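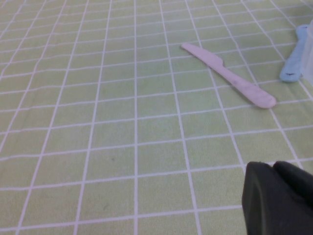

List archive > Public Art & Old Buildings > Mollen murals

Posted 3 January 2025 by Esperanza Paredes

Re: curtains over the Mollen Hall murals??

Hi everybody, and happy new year,

I meant to answer this before the holidays and then my whole family came down with the same cold, so sorry for the silence. Quoting the bit I want to reply to:

> I just don't see why we can't put up curtains. The hall is
> used for dances, school concerts, the blood drive. People
> with kids shouldn't have to stand in line under a picture of
> the strike being broken up, or that awful panel with the
> harvest hands. Nobody's destroying anything. You open the
> curtains when somebody wants to look and close them when
> they don't. My grandmother hated those paintings and she
> lived through half of what's in them. Has anyone asked what
> the town would pay for curtains versus that glass thing?
>
> R.

R., I went back and forth on this all through my cold, and I think you're right about more than I wanted you to be. The harvest panel is hard to look at. I grew up with it and I still sit with my back to it at the pancake supper. The men in it don't have faces! The foreman does, the horses practically do, and the men are just hats and shoulders. You can tell me the painter meant that as criticism (I've heard that talk twice now) and maybe he did, but a ten-year-old in line for cookies isn't getting the talk.

Where I get stuck is the curtains themselves. There are 14 panels, and your idea as I understand it would cover four of them. So who picks the four? I'd pick different ones than you. My uncle would cover the railroad one, which I love. And once there's a curtain over a painting it's THE painting, the one every kid in the building is going to crawl under to see. I would have.

Then there's the plain practical stuff. Moreira, the conservation shop that cleaned the north wall, told us last time that fabric hung close to that plaster was a bad idea with the heating the way it is. I took notes at that meeting but they're not great notes, so please someone correct me if you were there and heard it differently. I don't want to be the person who turned a maybe into a never.

As for the petition, it closed with 534 names to leave everything uncovered and 579 to do "something," and I'd be careful with that second number. The something was a checkbox. It had curtains, panels behind glass, new labels, and moving the worst ones to the Drikard building all lumped together. I signed that side myself and I was thinking about labels.

So, what I'd like us to bring to Asbridge town hall in February, and please pick at it:

1. New labels, at a height kids can read, written by more than one person. The brass one by the door says "scenes of local progress" and I can't be the only one who winces. I'd ask the families whose people worked those fields, several of whom are on this list and have been very patient with the rest of us.

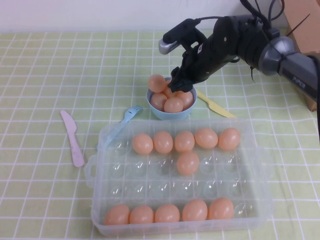
2. A new wall. The east side is blank from the coat hooks to the stage, and it's been blank my whole life. Commission somebody living. I don't mean an apology painting, I mean give a painter the wall and let them answer the old ones however they want, including rudely.

3. Move the lines. Seriously! The blood drive and the cookie line both run under the strike panel out of pure habit. Come in through the side door and the problem gets a lot smaller on day one, for free.

4. Get the curtain question to Moreira in writing, so we quit arguing from my notes. If they say it's fine for the plaster then R. deserves a real vote on it and I'll drop that part of my argument, though probably not the part about crawling under.

I haven't said anything on moving panels to Drikard. They're painted on the plaster, so I don't know what moving would even mean, and I'd like to hear it from someone who's priced it.

R., could I borrow the story about your grandmother for the labels? Only if your mom's okay with it. I'd want it in her words.

Esperanza

Filed under: Murals and Monuments, Mollen Hall, Town Meetings

Reply to list | Contact the list owner | Messages © their authors | Back to top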